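May, bench notes, plug and power strip task

Started at 8.40, which for me is heroic. The plan for the morning was to get the leader arms talking to the followers again after the firmware update, then get on with the plug task for Guson, who want to see the two arms pick up a plug and put it into a power strip without anyone's hand anywhere near it. Target is 100 good demos before we bother training anything. We've got nowhere near that so far and I'd like to stop saying so in these notes!

## Getting going

The update had reset the gripper scaling on both sides, so squeezing the left leader handle all the way only closed the follower fingers part of the way. Looked fine in free air, hopeless the moment I tried to hold something. I spent a good while blaming the trigger spring (I even had the handle apart, sorry, the tiny washer is in the lid of the blue tin) before I thought to look at the config file. The old values are in the Hinmont folder under "arms, known good". Copy them over before you power up, then do the homing routine, then check both grippers open and close fully. In that order please. If you home first it keeps the wrong limits until you restart the lot.

Also the right foot pedal is sticking again. It's start on the left, stop on the right, and if the stop doesn't register you get a lovely long recording of the arms doing nothing while I drink my tea. I've trimmed two of those already. Tapping it twice seems to work but then sometimes it starts a new one, so keep an eye on the screen.

## How I'm doing the demos

I tried it three ways over the morning, because I couldn't remember what we'd settled on.

First go was right hand only: pick up the plug, carry it over, push it in. Lovely when the strip stays put. It doesn't stay put. The strip weighs next to nothing and as soon as the plug meets the socket the whole thing skates off across the table with me chasing it. I got a couple in by luck and then binned them, as I don't want the policy learning to chase.

Second go was left gripper clamped on the body of the strip the whole time, right doing the plug. Much better, but I was gripping too hard and too early, and the strip kept twisting in the fingers when I pushed. There's no force feedback on the leaders, so you're going entirely by eye. Everyone says you get used to it. I'm still leaning forward and clenching my teeth.

Third go, and this is the one I'm keeping: left comes down and braces the strip near its cord end, just a light pinch, and waits there. Right picks up the plug, turns it upright in the air, lines up over the socket and then goes down slowly. I pause for a beat above the socket every time. I know we said pauses are bad for training, all that standing still confuses it, but a short one in the same place every time has been fine on the Kokkonen drawer task and I'd sooner have a clean approach. We can trim later if it turns out to be a nuisance.

Picking up the plug is the fiddly bit. If it's lying on its side you want the fingers either side of the rounded body and well away from the pins, otherwise there's nothing sticking out to insert. My worst habit is coming in too steep, so the lower finger bumps the table and nudges the plug away, and then I follow it, nudge it again, and end up herding it towards the edge like a lost sheep. Come in low and nearly flat and it's all right. Tilt the wrist after you've got hold of it.

The cord matters more than I thought it would. On the early attempts I was leaving it wherever it fell, and when the slack happened to be on the wrong side it pulled the plug round in the fingers on the way over. For now I'm leaving it a bit random on purpose, but with enough slack that it can reach. We do want variety, I just don't want to be fighting the thing.

## Resets

Between demos I'm moving the strip and turning it a bit each time: straight on, slanted one way, slanted the other. Same with the plug. I was being lazy to start with and putting it back in nearly the same place (my hand just goes there!), so I've put a sticky note on the monitor that says MOVE IT MORE. Whoever does the next lot, please take it literally.

Things I'm keeping the same for now:

- Both grippers start open, facing each other over the table, clear of the strip.
- Strip left of centre or in the middle, never over by the right arm, where the elbow gets awkward.
- Plug somewhere the right gripper can get at it without crossing over the left.
- Overhead lights on, blind down.

White plug and white cord on that pale table, by the way. I can hardly find the cord on the monitor at all and I know where I put it. I'm half tempted to put some dark tape on it, but then the model will learn the tape, and Guson aren't going to go round taping their cords. Leave it plain for this batch and we'll see how the attention maps look. If it's dreadful, the Primetti mat is still rolled up behind the cupboard and we could do a second batch on that.

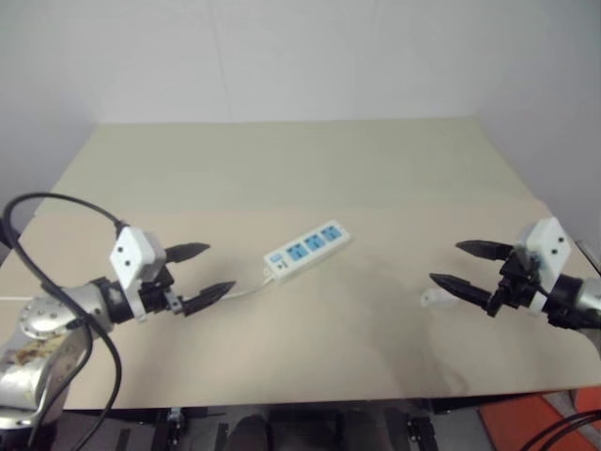

## What went in the bin

Anything where the strip moved by more than a small shuffle when I pushed. Anything where I dropped the plug and picked it up again, though I've kept a few of those in a separate folder called "recoveries", as I think we'll want them once the basic thing works. One where the left arm faulted half way through on an over-current, entirely my doing: I'd leaned the gripper on the table and carried on pushing without noticing. It came back after a restart and seemed none the worse, but I ran it through its full range slowly before carrying on, and had a look at the cable loop by the wrist while I was at it. Worth doing that at the start of every session, the loop on the left can catch if you roll the wrist right over.

Also binned a run that I'd recorded with the wrong task label. It would have been filed with the drawers. The label box doesn't clear when you change projects and I fall for it every time.

## For whoever's on next

The step limit is set to 1,000 per demo. That's plenty if you keep moving, but if you dither over the pick-up you'll run out just as you're lining up with the socket, which is maddening. I'd sooner you abandoned it early and started again than rushed the last bit. The rushed ones look awful on playback, all stab and wobble.

Take breaks. My demos got visibly worse before lunch and I only noticed when I watched them back: approach too steep, grip too far up the body, the lot. Watching the last few on playback before you start a new run helps, you see your own bad habits straight away.

Still to do:

- Sort the stop pedal properly, or swap it for the spare.
- Decide which socket we're aiming for. I've been going for whichever is easiest from where the plug is, and I suspect that's going to muddle things. My vote is to stick to one socket for this batch and put it in the task label.
- Ask Guson whether they care about pulling the plug out again. I tried it once for fun and lifted the whole strip off the table.
- Find the washer's proper home.

Leader arms are parked and off, config is backed up, and the recordings are copying across to the big drive as I write this. Don't unplug it until the light stops blinking.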